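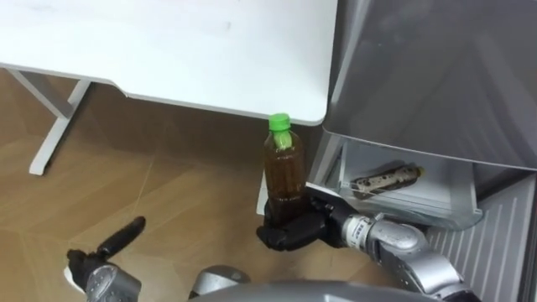

a desk, fridge within reach

joltgate_jen
Okay, I finally beat the Istbridge level in Gadex after 438 deaths! The double jump over the bell tower is mean, but I loved it — best stage so far.

pixelmoth
Best? No way. Checkpoints are too far apart and the bats respawn.

joltgate_jen
They only respawn if you backtrack though (I learned that the hard way).

pacheco99
I'm with moth, I quit at the second boss. Is patch 5 out on console yet?

pixelmoth
Still PC only for me.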